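Table-carrying robot pulled after grip fault at Clivcombe
Sun 27 November

Trials of the two-armed Moria robot stopped at Clivcombe — one gripper let go mid-lift while the other held on. No injuries. Table dropped at one end, dented.

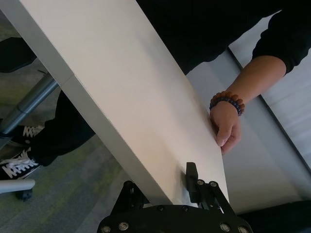
Naciri, which runs the trial, said the left gripper had reported a full grip when it had lost pressure, and that it should of triggered a stop.

Same fault was logged in June, after 304 lifts. Patched then. The count now stands at 1,473.

The job is shared lifting, robot on one side, person on the other. 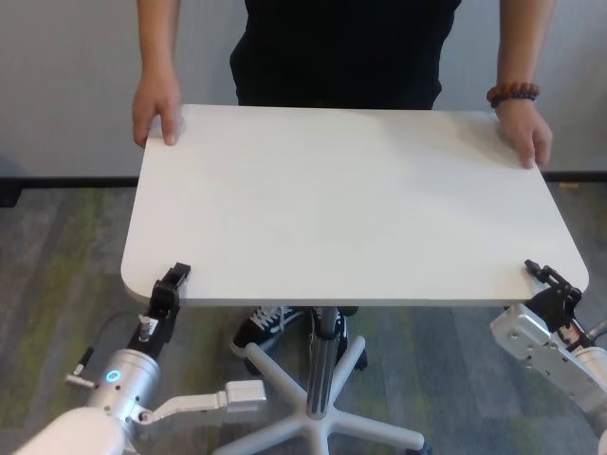 Which is why the stop matters. If one arm lets go, whoever is opposite takes the weight. New rule for now: no lifts without a second person at the stop button.

Plomia, supplier of the grippers, wants both units back for testing. Software fix expected frist, then 600 test lifts with no one on the far side.
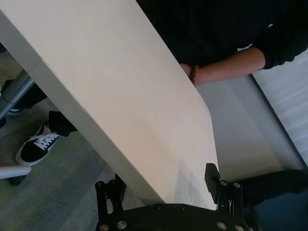

1 min read

No restart date yet. Other Moria work at the site — floor checks, deliveries — carries on.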